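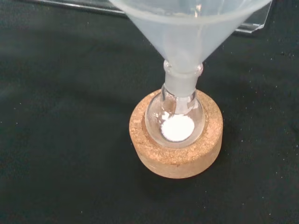
Issue 298

**Property:** Dillholm, rear warehouse unit
**Managed by:** Cendirow
**Status:** Open, waiting on parts

**Reported**

Tenant called the office in November to say the alley roll-up door stops partway on the way down and goes back up. Opening is fine. They have been closing it with the chain after hours and want it fixed before the next lease payment.

**First visit**

Ran the door six times from the wall station. It reversed on four of them, at a different height each time. Wiped both photo eyes and checked alignment. Lights on both stayed steady with the door moving, so left them alone.

Put the door on chain and ran it by hand. Heavy spot on the left side near the third bracket. The track is bent in at that bracket and one anchor has pulled out of the block. Tenant says a delivery truck backed into the jamb, date unknown. There is yellow paint on the track.

- Rollers 1 to 5, left: OK
- Roller 6, left: stem bent
- Right side: OK
- Springs: OK, no gaps
- Bottom seal: torn at left corner, not urgent
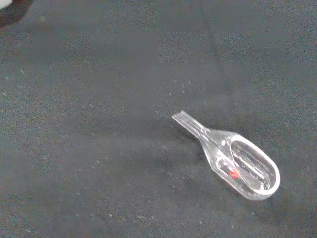
Reset the anchor with a longer sleeve and pulled the track back as far as it would go. Door closed eight times in a row after that, then reversed on the ninth. Told the tenant to keep using the chain and leave the operator breaker off overnight.

**Quote**

Jutuslow quoted $3,619 for a new left track, six rollers, the bottom seal and labor. Asked them to split out the seal, which is the landlord's under the lease. The track may be the tenant's if it was truck damage. Lease says tenant pays the first $500 on any dock or door repair either way.

**Second visit**

Shearer sent a tech to look at the operator, as it is still under their service plan. Force setting was at the low end. He moved it up one step and did not want to go higher with the track in that shape. Same result: mostly closes, sometimes reverses. Operator board has no stored faults.

**Open items**

1. Owner to approve quote. Sent at 4:10 pm, no reply yet.
2. Jutuslow lead time on the track is 29 days from approval.
3. Need a bollard price for the left jamb. The right one already has a bollard.
4. Tenant to send the delivery company's insurance details.

Leave ticket open until the track is in and the door has been cycled with the tenant present.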